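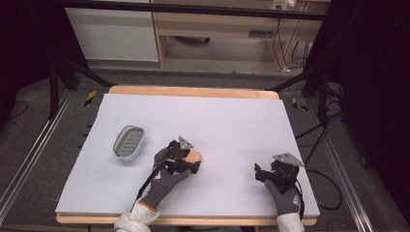 I went over to Fokby to talk about soap dishes, and I know how that sounds. The woman I came to see runs a tiny bathroom goods shop called Valthorpe, and she has opinions about the things most of us buy once and never think about again. We'd barely said hello before she started in on drainage. "If the bottom is flat, the soap sits in a puddle, and then you've got jelly," she told me. A gray oval dish with a white rim, sitting on a white board, is exactly the kind she means, because it has slots and ridges in the base. "Ridges and slots together! People pick one or the other, and I say get both."

She opened the shop after years of selling tile, and she says the change was mostly accidental. A supplier sent her a box of 59 plastic dishes by mistake and didn't want them back, so she put them on the counter. They were gone by August. The next order was 640, which her sister thought was crazy (the sister was right for a while – they sat in the hallway until Christmas).

I asked her whether plastic isn't a bit, well, cheap. She laughed at me. "I've dropped a ceramic one in the tub. Ask me how the tub looks." She does carry a ceramic line from Flireck, and a nice stone one too, but at home she uses plastic and runs it through the top rack with the cereal bowls. Once a week, more if the kids have been making mud. A dark color hides the scum a little, she says, and a pale rim shows you when it's time to wash it. I had never once considered the rim.

Then there's the question of where it goes. She can't stand a dish parked under the faucet, and she made me promise to move mine. "Back corner, away from the splash. Your bar will last you so much longer." She feels the same way about sponges, by the way. They need to stand on their edge somewhere with air, and she'll happily sell you a Hsiao rack for it, or tell you to use a binder clip and save your money.

We got onto liquid soap eventually, and I braced for a lecture, but she has a pump bottle by the kitchen sink like everybody else. "I'm not a monk," she said. She just likes a bar in the bathroom. It smells better to her, and her grandmother kept one in every room of the house, including the garage.

She sold over 700 dishes last year, most of them to people who came in for something else. I went in for an interview and came out with two, plus a bar of something with oatmeal in it. One is by the tub now – in the back corner, as instructed.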